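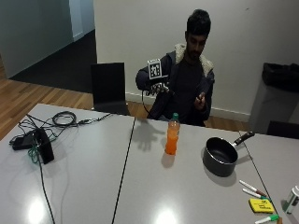
Pourquoi le bouchon d'une bouteille en plastique a-t-il des petites rainures ?

Les rainures empêchent les doigts de glisser quand on tourne le bouchon. Un bouchon tout lisse serait difficile à ouvrir, surtout avec les mains mouillées.

Sous le bouchon, le goulot porte un relief qui monte en tournant, comme un escalier en colimaçon. On l'appelle le filetage. L'intérieur du bouchon a le même relief, en creux. Quand on visse, les deux s'emboîtent et le bouchon descend jusqu'à fermer la bouteille.

Le goulot est plus dur que le reste. Pour comprendre, il faut savoir comment on fabrique une bouteille. Au départ, c'est un petit tube épais qui ressemble à une éprouvette - on l'appelle une préforme. Son goulot est déjà terminé. On chauffe le tube, on le place dans un moule et on souffle de l'air dedans. Le plastique s'étire et prend la forme du moule. Le goulot, lui, ne gonfle pas et garde toute son épaisseur.
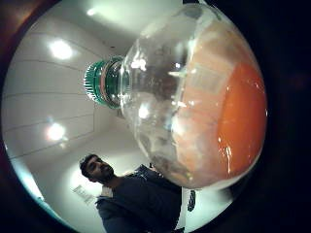 Le plastique des bouteilles transparentes s'appelle souvent le PET. Il est léger et ne se casse pas comme du verre quand il tombe. Par contre, il n'aime pas la chaleur : vers 80 degrés environ, il ramollit et la bouteille se déforme. On n'y verse donc pas d'eau bouillante.

Le bouchon est fait d'un autre plastique, plus souple et en général opaque. On peut le teinter en vert, en bleu, en rouge.

Et une fois la bouteille vide ? On la met au tri, avec son bouchon vissé dessus. Au centre de recyclage, tout est broyé en paillettes, puis plongé dans l'eau. Les morceaux de bouchon flottent, ceux de la bouteille coulent - les deux plastiques se séparent ainsi facilement.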